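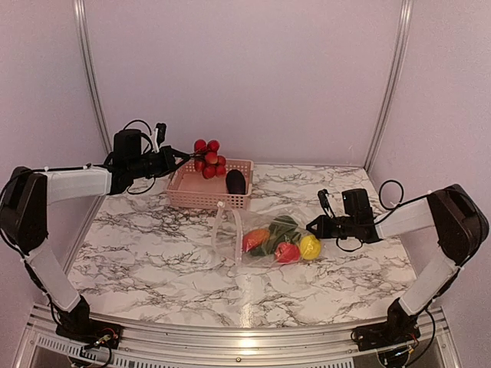

Unpacking the shopping with the Fludell two-arm kit

So you've got your Fludell bolted down, both arms wake up when you flick the switch, and you're wondering what to try first. My vote goes to the grocery job: toy fruit and veg out of a bag, into a basket. It's a lovely starter task, because a bag is awkward in a way that blocks never are, and you'll learn more about your kit in one evening of it than in a week of stacking cubes!

I've had mine since April and I'm still fond of it. The arms are quick to set up and the wrist cameras are very good up close. The cables are my one real grumble, see step 2.

What you need

The kit, fixed to its rail
A plastic basket, fairly shallow
A clear bag, big enough to sit half open
A handful of toy produce in different shapes (grapes, an apple, a lemon, something leafy, an aubergine)

Step 1. Lay out the table

Put the basket towards the back, in the middle, where both arms can get over the rim. The bag goes in front of it. Open the mouth of the bag wide and squash the sides down a bit. If the plastic stands up too high the fingers catch on it, and then you're dragging the whole lot about.

Step 2. Check the cables

Move each arm by hand (power off, please) through its full reach and watch the loops near the wrist. They want enough slack to turn freely but not so much that they droop into the bag. The clips in the box are a bit feeble. I swapped mine for two hook-and-loop ties per arm and haven't looked back.

Step 3. Teach the first pick

Start with the left arm and the grapes. Switch to guided mode, bring the fingers in from the side and close them gently on the edge of the bunch. Lift straight up until you're clear of the plastic, then go across. Lower it until it's just over the rim before you let go, or it bounces out. Save that as one run.

Step 4. Do it again, and again

Shuffle the produce between runs. I recorded 13 on my first evening and the results were pretty ropey. By the time I'd reached 300 it was a different machine, and it would even have another go after a missed grab. You can record up to 2 arms in the same run, but get one behaving first.

Step 5. Bring in the right arm

Give it whatever lies at its own end of the bag. Round, shiny things like the apple tend to squirt away, so come down from above and close slowly. Leafy pieces are the easiest of the lot, grab them anywhere.

If it goes wrong

Bag slides about: a dab of reusable putty under each corner.
Fingers close on air: redo the wrist camera calibration, then check your lighting. A shiny tabletop throws glare, and turning the lamp to face the wall sorted mine.
Arms bump over the basket: set a waiting spot for each one, well out to its own side. Renji Kikuchi posted his settings on the Haruna forum and they worked for me straight off.

Next time I'm going to try tying the bag shut. Wish me luck!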